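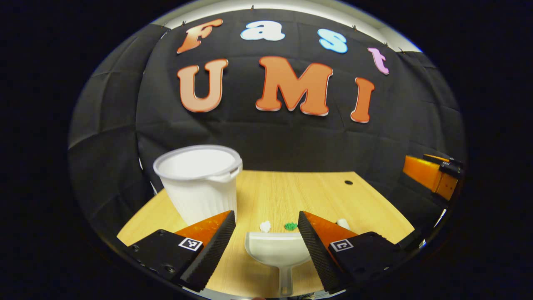

4. Setting up a singles match

This section covers the Burnden court scoring console, firmware 7 and later. Read section 3 (Mounting the net post sensors) first. The console will not open a match until both post sensors have reported.

4.1 Before you start

Check the net height at the center strap. For tennis the top of the net must be 36 inches above the ground at the center. The console does not measure the net and will accept a match on a net that is too low.

Check that the umpire keypad is charged. A keypad with one bar will last a short set but may drop out in a tiebreak.

4.2 Opening a match

1. Press and hold MENU until the court number shows.
2. Select NEW MATCH, then SINGLES.
3. Enter the surname of each player. Names longer than 12 letters are shortened on the scoreboard but stored in full.
4. Select the match length: best of three or best of five sets.
5. Select the final set rule. The choices are ADVANTAGE, TIEBREAK 7 and TIEBREAK 10.
6. Enter the result of the toss. The console asks who serves and from which end.
7. Press CONFIRM. The scoreboard clears and shows 0-0.

Note: The final set rule cannot be changed after the first point of the final set. Before that, go to MENU, MATCH, RULES.

Note: If the club uses a Skurken scoreboard, set the board type to S before step 7. Left on the default, the board shows games and sets in reversed columns.

4.3 Keeping score

Press the left or right key to award a point. The console works out deuce, advantage, changes of end and the server in a tiebreak. A short tone sounds at each change of end.

Press LET to log a let on the serve. The score does not change. A fault is logged with FAULT; a second fault gives the point to the receiver.

To correct an error, press UNDO once for each point to be removed. UNDO goes back as far as the start of the current game. For anything earlier, use MENU, MATCH, EDIT SCORE and enter the supervisor code.

CAUTION: Do not switch off the console to correct a score. Points still waiting to be written to memory will be lost.

4.4 Suspending play

1. Press PAUSE. The match clock stops.
2. Select the reason: RAIN, LIGHT, MEDICAL or OTHER.
3. If play will not resume the same day, select STORE.

The console stores up to 489 matches. A stored match keeps the score, the server and the ends, but not the ball change count. Write this down before storing.

CAUTION: The console housing is splash resistant only. In rain, fit the Prieto cover and unplug the power lead at the court socket, not at the console.

4.5 Error codes

E2: No signal from a post sensor. Check the cable at the foot of the post.
E7: Keypad out of range. Move the keypad to within 60 feet of the console.
E11: Memory full. Export and delete old matches (see section 6).

Section revised Sep 11, 2020, D. Bermúdez. Adds code E11 and the Skurken board setting.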